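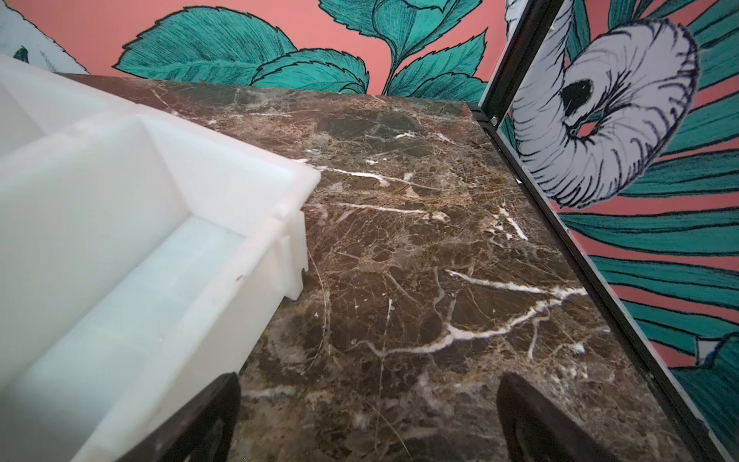
Figure 1. Translucent plastic bin with an internal divider, on dark brown marble.

Unit 6: Light Through Cloudy Plastics

Transparent and translucent materials may pass the same total amount of light. They differ in how much the light is scattered on the way through. A clear sheet keeps most rays on their original path. A milky sheet sends them off at many angles, and shapes behind it blur.

Terms
Transmittance: light leaving the sample divided by light entering it.
Haze: the share of transmitted light that is scattered by more than 2.5 degrees.
Clarity: how well fine detail survives at small angles.

Source of scattering
Polypropylene is partly crystalline. Crystals and the disordered regions between them bend light by different amounts, and each boundary scatters a little. Slow cooling gives larger crystals and more haze. Thickness matters too – a thick wall gives light more boundaries to cross. Short wavelengths are often scattered more strongly than long ones when the particles are very small.

Lab work
Use the Durus sample set. Sheets 301 and 819 share a resin but differ in thickness. Record total transmittance first, then haze, with three readings per sheet. Wipe both faces before each reading; fingerprints raise surface haze.

Reports go to Amado Dimaculangan by Monday. Reading: Hsu, chapter on semicrystalline polymers.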